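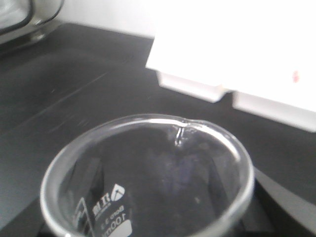 Is a glass beaker any good as an everyday kitchen measuring jug?

For pouring and mixing, very good. For measuring anything you care about, use a scale and treat the lines on the side as a rough guide.

Longer version below. Typed fast, kids need feeding.

Background – I make salad dressing, cold brew, pancake batter, a lot of vinegar pickles. Went through three plastic measuring cups in two years. They go cloudy, the numbers wash off, and the last one smelled of garlic forever. So in June I ordered the Trillside kitchen beaker, 1,000 ml, from Haddad. They sell it next to the coffee stuff. Plain box, one sheet of instructions, no lid. Lid is extra. Annoying.

Pouring first. This is the reason to buy one. My old cup had a big wide lip and oil ran down the outside every single time. The Trillside spout is small and fussy looking and I had low hopes, but it cuts off clean. Vinaigrette, melted butter, cream, all fine. Pancake batter is okay if you don't rush it. Thick batter (cornbread) just sort of falls out over the rim, so scoop that.

Handle – there isn't one. Thought I'd hate this more than I do. Full of cold water it's a two hand job for me, and I don't have tiny hands. Full of hot stock, you want a dry towel round it. Wet towel is a bad idea, ask my thumb. If you have weak wrists or arthritis skip this whole style and get a jug with a handle.

Heat. The sheet says microwave okay, dishwasher okay, not for direct flame, don't go from freezer to boiling. I've stuck to that. Boiling water straight from the kettle onto tea bags, did it most days for 2 months, no cracks. Butter in the microwave, fine. I have not put it on the stove and I'm not going to, whatever people say in the comments on Haddad's page.

Accuracy. OK so I got curious and weighed water in it on my kitchen scale (Ovgate flat one, cheap, but agrees with my mother's). Filled to the 300 line and it came out a good bit over. Nearer the top line it was better. For soup who cares. For bread I wouldn't. Also the lines are metric only – no cups, no ounces. I stuck a strip of masking tape on with cup marks in Sharpie and it's survived longer then I expected, handwash only obviously.

Cleaning is easy. Straight sides, flat bottom, my hand fits all the way in. Turmeric comes off. The corner where the wall meets the base holds on to dried batter, so soak it. After the dishwasher I get a chalky film, but we have terrible water here and everything gets that.

Storage, hm. It's wider than the old cup and nothing nests in it except the sugar bowl. Lives on the counter now, usually with wooden spoons in it, so I have to dump out the spoons every time I need it. My own fault.

I also tried the Clanavska one my sister has, for comparison. Thinner glass, lighter, nicer to hold. Spout dribbles though. And hers has a chip in the rim already. If you mostly use it for flowers or whatever, get the Clanavska, it's prettier. For actual cooking I'd take the Trillside.

Haddad's page had 2,187 reviews when I looked and plenty of the bad ones are about breakage in shipping. Mine came fine, wrapped in about a mile of paper. Check yours before you toss the box, they want the orginal packaging for returns.

Stuff I'd change: put cup lines on the back. Include the lid. Maybe sell the smaller size seperately, right now it only comes in the set and I don't need the set.

Would I buy again – yeah. Four stars. Loses one for the lid.

Edit 18 Aug 2021: got the lid. Silicone, loose fit, pops off if you tip it. Fine for keeping flies out of the dressing. Don't shake it!!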